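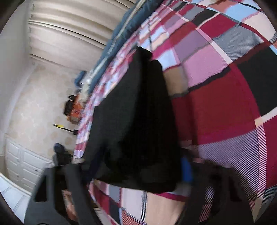

Black top on the plaid blanket

Re: [dretent-film] Short film night and the festival news

On 4th September the Dretent list wrote:
> Does anyone know yet whether Sorel got in anywhere? I saw
> the rough cut in July and have been wondering ever since.
> Also, is the screening still at the Seyoum, and do we need
> to book?

Hello all,

Yes, we got in! I meant to write sooner, but I wanted the letter in my hand first (I have been caught out by a friendly phone call before). Sorel has been picked for the short film program at Zilport, one of 11 films in the drama section, and I am still walking around the kitchen grinning about it. They had over 2000 entries this year across all the sections, so please forgive me if I go on a bit.

We did not get into the opening night, which I know a few of you were hoping for. I was too, for an afternoon, and then I remembered that opening night means a long speech and a late start, and our slot is a nice early evening one with a talk afterward. The festival gives each film two passes. One goes to our lead, who gave up most of her summer for us, and I'm afraid I am keeping the other. Anyone else who wants to make the trip can buy a ticket at the door, and I would love to have a noisy row of you at the back.

As for the home screening, yes, it is still at the Seyoum, in the small upstairs room with the good chairs. There's no need to book. We will show Sorel first and then the two shorts from last year's workshop, with a break for coffee and whatever people bring. The lemon bars went very fast last time, so if that was you, please bring more!

The sound has been redone since the rough cut. The long talk in the car is much easier to follow now, and the ending is a little shorter, which I fought against for weeks and now like very much.

If your name is missing from the credits or spelled wrong, write to me off the list and I'll get it fixed before the final copy goes out.

Warmly, and with thanks to every one of you,
Your list host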